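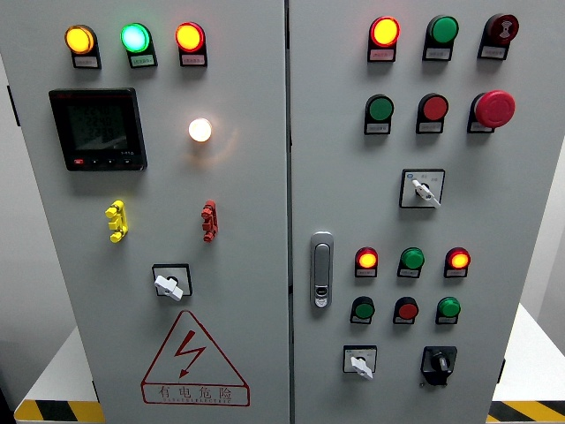 The Gretville Pumping Station supplies water to the town and to the farms along the Hauksdóttir road. Its electrical controls were renewed this year under a contract awarded to Zudach, with design review by Voninus. The new controls are housed in light gray cabinets, and the operating devices are mounted on the doors, where staff can reach them without opening the enclosure. The left-hand door carries the power meter, a rotary switch with a white handle, and a row of three indicator lamps. Pushbuttons, selector switches and emergency stops are grouped on the door to its right. This page presents the principal parts of the installation for the information of customers and visitors.

Gallery: Control Cabinets

Incoming supply
The amber, green and red lamps stand in one row at the top of the left door. Each has its own label plate. A separate white lamp is placed lower down, to the right of the meter.

Power meter
The digital meter has a black case and a screen with three rows of figures. Operators enter the readings in the station log at the start of each shift, and a monthly summary is sent to the district office.

Rotary switch
The switch is set in the lower part of the left door, over the triangular electrical hazard sign. Only authorized staff may operate it. The switching procedure is kept in the station office - a second copy is held at the district office.

Pump controls
The station has 7 pumps, of which 2 are held in reserve. The former controls were spread over three walls of the pump hall and had been in service for 19 years. Bringing them together has shortened the daily inspection and freed the north wall for pipe storage.

Emergency stops
The emergency stop buttons are on the right door, among the pushbuttons and indicator lamps. They are tested at every scheduled shutdown, and the results are recorded by the shift supervisor.

Cabling
Contractors laid 900 meters of new cable between the pump hall and the switch room. Work began in July and was carried out in stages so that supply to customers could be maintained.

Visiting the station
Group visits may be arranged in writing with the district office. Visitors must remain behind the yellow floor line in the switch room and may not touch any control. Closed shoes are required. Children must be accompanied by an adult at all times.

Page last revised 2018-09-06

Gretville Water District > Facilities > Pumping Station > Gallery

Contact the District Office | Copyright Gretville Water District | Back to top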